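Selling the Challah Cover: Pricing and Ordering at a Synagogue Gift Shop
Final project report, Small Retail Methods
Team: Farah Ong, Intan Menon, Maritza Quispe
Project supervisor: Saodah Hartono

Background

Our team was assigned Estach, a gift shop that occupies what used to be a coat room off the synagogue lobby. It sells candlesticks, mezuzah cases, children's books, greeting cards and a line of hand-sewn challah covers made by Kurniawati Wijaya, who lives two streets away and delivers them herself in a pillowcase. The covers are the best thing in the shop. They were also the slowest to sell, and the manager wanted to know why.

We proposed a study of customer perception. Ms. Hartono suggested we first check whether customers could find them. They could not. The covers were folded in a drawer under the register, where they had been kept since a small child discovered them with a chocolate coin in hand.

What we did

The project ran through the fall term, with most of the shop work in November. We moved the covers out of the drawer and hung three of them on a dowel by the door, at adult height. The rest went on a shelf, sorted by color. Intan wanted them sorted by size, and we held a meeting about this that lasted longer than the sorting.

We then wrote a card for each design. The old tags said "Cover, cotton" and a price. Ours gave the name of the pattern, the size of loaf it fits and washing instructions. The first draft of the cards also had a paragraph on the history of the Friday night table, by me (Maritza). It was cut to one sentence after Farah timed a customer reading it and the customer left.

Wrapping was the other change. A cover bought as a wedding present had been going home in whatever was behind the counter, often a bag from the grocery store. We priced printed gift boxes from a supplier called Plirnatness, whose minimum order was 2000. The shop has one closet. We went with plain brown paper bags and a rubber stamp, and the stamp took two tries because the first one came back with the shop's name spelled Estach on one side and Estahc on the other.

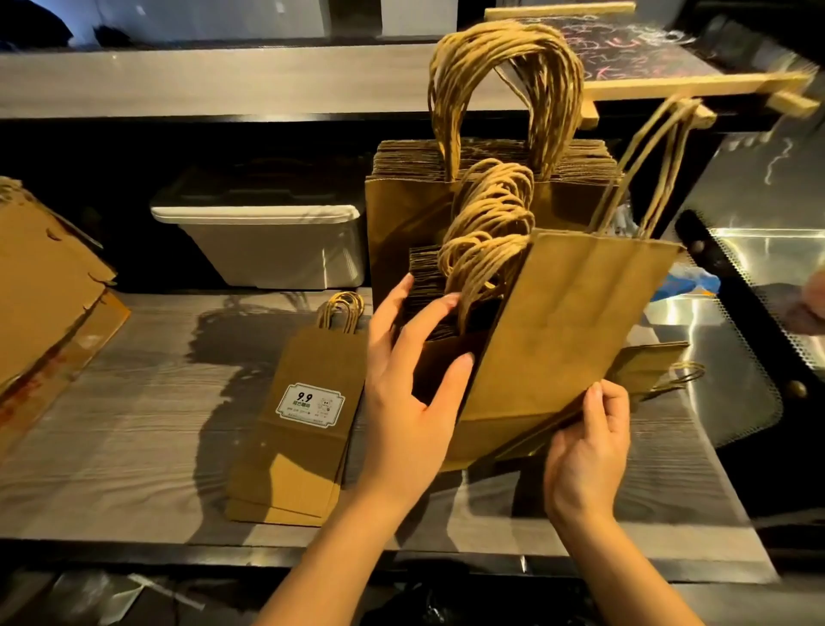 Pricing

The covers had been priced by a method the manager described as "what feels nice." We asked Kurniawati what her fabric and thread cost, added her hours, and arrived at $48 for the standard size. She thought this was too much. The manager thought it was too little. We took the disagreement as evidence of a fair number and printed it on the cards before either of them could be persuaded by the other.

We tested a discount on pairs for two weeks. One pair was sold, to Intan's aunt, and we have left it out of the results.

Ordering

Until this term, custom orders were kept on the back of an envelope. We set up a simple form in Ciritz, the spreadsheet program the college gives us free, with fields for name, size, color, lettering and date needed. The lettering field turned out to be the important one. Kurniawati asks that any Hebrew be written out by the customer and checked by the office before she threads a needle, having once embroidered a very handsome cover with the name of somebody else's son.

The form works. The envelope is also still in use. We found it under the form.

Costs

Our budget was $300 from the department. It went to card stock, bags, the dowel and its brackets, and both stamps. Ms. Hartono has asked that we explain the second stamp in writing, and we refer her to the section above.

Limitations

The holidays fell inside our study period, so some of the increase in sales would have happened if we had stayed home. We also changed the display, the cards and the bags in the same month, which means we can't tell which one mattered. Farah raised this at the start of the project and would like it noted that she did.

Recommendations

Keep the covers out of the drawer. Reorder cards before they run out, and leave the price alone until spring. Custom orders should close three weeks ahead of Passover, with a sign saying so by the register. Kurniawati has also offered to make matching matzah covers, and the manager should say yes before she offers them to the Tambunan Street shop instead.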